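3. Baskets, trays and the habit of putting small things down

3.1 What we mean by a landing place

Anyone who has lived in a house with other people will know the sort of object we are concerned with in this section, even if they have never had a name for it. It sits on the hall table, or the end of the kitchen counter, or the shelf over the radiator, and things end up in it. Keys go in, and coins, and the cap of a pen that was last seen in another room. In our interviews people called it the basket, the bowl, the dish, the catch-all, and in one household in Gristside, rather wonderfully, "the harbor." We settled on landing place, a term we borrowed from Mac Giolla's early notes on hallway furniture, and we use it for any open container kept on a surface at about waist height whose contents are not fixed ahead of time.

Our diary households recorded 2943 small objects over the study, and for each one they wrote down where it was set down first and where it was found again that evening. Of these, 1238 went into a landing place at some point in the day. We had expected a good many to do so, but we confess that we had not expected the pull of these containers to be quite so strong, and a fair part of what follows is our attempt to say what gives them that pull. Gaétan Lévesque, who read all the diaries through twice before coding began, noted in the margin of one of them that people seemed to be fond of their baskets in a way they were never fond of their drawers, and that remark has stayed with us through the writing.

3.2 Shape, rim and depth

Let us begin with shape, which our participants talked about a great deal once they got going. The woven baskets they described were mostly longer than they were deep, with walls that lean outward, so that the mouth is wider than the floor. Several people told us that this made the basket "easy to hit" when they were coming through the door with a bag in one hand and a phone in the other. A straight-sided box of the same floor size was thought to be stingier somehow, and two of the Bondoreck households had tried one and gone back to a basket within the month.

The rim matters too, and more than we would have guessed. A thick braided edge gives the fingers something to hold when the whole thing has to be carried off the table before supper, and it tells the eye where the container stops. On a pale tabletop a honey-colored rim stands out nicely, and people with weaker sight brought this up without being asked. Figure 2 shows a basket of the general kind we have in mind, tan to honey-orange in color, with a single small pink object resting on its floor.

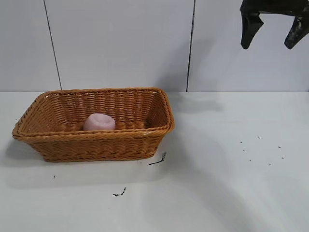

Figure 2. Rectangular woven basket with outward-leaning walls and a braided rim, on a white tabletop.

Depth was where our households disagreed most warmly. A low wall lets you see what you have put down, and it lets you lift out a small thing without rummaging. A higher wall hides the muddle from visitors, and there were people in our study for whom that counted for a lot. One retired couple kept both kinds side by side and had an understanding about which was whose. When we asked people to find a particular item in their own basket while we waited, those with shallow ones tended to look first and reach second, while those with deep ones went straight in with the hand and felt about. Neither way seemed to bother anybody. The difference showed up mainly with soft things, a sponge or a small stuffed toy, which are hard to tell by touch from a folded glove.

We should say a word here about near walls, as it comes up again in Section 5. A person sitting at the table sees the basket from a low angle, and anything lying close to the front wall is partly hidden by it. The same object is in plain view to somebody standing. Nathalie Melnyk first noticed this with the younger children in the study, who would insist that a toy was missing while a parent, standing behind them, could see it perfectly well. After that we asked each household to note whether the searcher was seated or standing, and we were glad we had, though the note was often forgotten on busy mornings.

3.3 The single object

There is a particular moment in the life of a landing place that we came to look forward to in the diaries, and that is the moment when it holds only one thing. It tends to come just after a tidy-up. The basket has been emptied out on the counter, the coins have gone to the jar and the batteries to wherever batteries go, and then somebody sets down one small object and walks away. Within the hour, very often, it has company.

Our participants were quite aware of this. "Once there's something in it, it's open for business," one woman in Gristside told us, and she said she had now and then left a hair tie in on purpose so that her sons would use the basket and leave the bread board alone. We do not want to make too much of one family's trick, but the pattern in the diaries leans the same way. An empty basket on an otherwise clear table was passed over more often than a basket with a single item in it, and this held for adults as well as for children. Household size made little difference. Time of day made some, with the early evening being by far the busiest stretch.

What the first object was seemed to matter less than we had supposed. We had thought that a set of keys might call for more keys and a toy for more toys, and there was a faint tendency in that direction in the homes with more than one basket. In the homes with only one, anything at all would do.

3.4 Weave and material

The Rillen inventory, which we used for coding materials, sorts woven containers into natural fiber, paper cord and synthetic wicker, and we kept to those headings although the people we spoke with hardly ever did. To them it was all just wicker. They cared whether it could be wiped, whether it snagged a sleeve, and whether crumbs and grit worked down between the rows and stayed there. Synthetic weaves did well on wiping and were the usual choice for kitchens. In hallways the older natural baskets held on, several of them inherited, one with a corner bound up in kitchen string by a grandfather who had evidently known his knots.

Tightly packed rows were preferred wherever small items were common, and a participant who sewed told us at some length, and with great good humor, about the needles she had lost through a looser weave before she put a cloth in the bottom. Cloth liners were mentioned in a number of the other diaries as well. They soften the noise of keys at night, and they can be lifted out with everything still in them and shaken over the table, and we return to liners in Section 4, where we take up the emptying of baskets and the question of who in the household ends up doing it.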